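Rurcombe Small Claims Letters

This dataset has 3,000 court letters about unpaid rent and medical bills. Names and addresses are replaced by codes. Jadwiga Makowska checked the labels by hand.
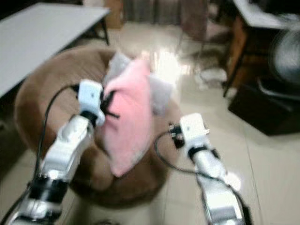
Pink cushion held by the gripper.

Each row is one letter, with the claim type, the amount and the result. In 31 rows the result is missing; please skip them when you count judgments. Questions about the license go to Huguette Caron.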